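Open day at the Holzer paper mill

Since many years I wanted to see how paper is made, and when Holzer announced an open day for July 26, 2024, I took the day off and went by train. The mill stands at the edge of Druken, a small town with one main street and a river that looks too narrow for the work it does. From the station it is a walk of twenty minutes, first between houses and then along a canal. There are no signs until the last corner, so I followed a family who seemed to know the way.

At the gate we received a paper badge and a pair of yellow earplugs. The groups were made by language. Mine was the English one, which was small, and our guide was Gangadharan Sastry, a process engineer who has worked at the mill for most of his career. He spoke quietly, and in the machine hall this was a problem, but he repeated everything for us when we came out.

We began in the yard, where the pulp arrives. I had expected tree trunks. Holzer does not cook its own wood anymore, and the pulp comes in dry white bales, tied with wire, which look like very thick cardboard. Mr. Sastry tore off a corner and let us pass it from hand to hand. It was soft and a little furry on the torn side. He told us that eucalyptus gives short fibers and spruce gives long ones, and that a good writing paper needs a mixture of both. The short fibers make the surface even and the long ones make the sheet strong. He did not want to tell us the mixture.

The bales go into a pulper, a big round tub with a rotor at the bottom. We climbed a metal stair and looked in from above. A bale fell from the belt, floated for a moment, and went down. The smell was like wet laundry. A woman in our group asked if they use bleach, and the answer was that the pulp is bought already white, and the mill adds only chalk, starch and a small amount of dye. I was surprised that white paper contains dye. It is blue, he explained, and without it the sheet would look yellow to our eyes.

The paper machine itself has a name, Ovel, painted on its side by workers long ago. It is 104 meters long and we walked the whole length on a platform. At the wet end the pulp is almost only water, and it is sprayed on a moving mesh. The water drops through so quickly that after a few steps you can already see a sheet. Then come the presses with their felts, and then the drying cylinders, which are heated with steam. There it was so hot that two of the children were taken outside. 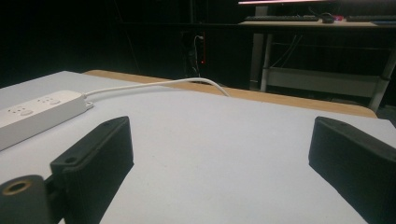

What impressed me most was the moment when the sheet leaves the mesh and crosses a small gap to the first felt. It is still more than half water, and it carries its own weight for the width of a hand. If it breaks there, a siren sounds and the wet paper falls into a pit, where it is mixed with water and used again. I hoped a little to see such a break, but the machine ran without any trouble during our visit.

After the machine hall we went to the cutting room. The big rolls are cut into sheets here, and the sheets are packed under the name Multico, which I knew from the shop near my office without knowing where it came from. Some of the sorting is still done by eye. A man with cotton gloves lifted the corner of a pile, bent it, and let the sheets run down from his thumb. He took out one sheet and put it aside. I looked at this sheet for a long time afterwards and could not find the fault. He showed me a gray point near the edge, smaller than a grain of salt.

There is also a small museum in the old rag house. In the past the mill made paper from linen and cotton rags, and the windows are high and narrow because the rags had to be kept dry. In a glass case there are old watermark molds made of bent wire, with a fish, a bell and a crown. The labels are only in the local language, which is a pity. A brochure in English costs 2.50 and is worth the money.

In the courtyard one could make a sheet by hand. I waited in line for almost half an hour, mostly behind children, and I regret nothing. You put the mold in the vat, lift it level, and shake it once to each side. My first sheet had a hole in it and the second was thick on the left. I took both home between two pieces of felt, and they dried on my kitchen radiator, which was cold of course in July, so it needed until Sunday.

Some practical remarks for those who want to go. The tour takes two hours and there is no place to sit. Shoes must be closed, and a couple in sandals was sent back at the gate. The canteen serves soup and sausages, and the vegetarian choice was finished before one o'clock. The train back runs only once an hour and the waiting room at Druken is locked in the afternoon. The next open day is planned for February, and I was told that the machine hall is more pleasant then.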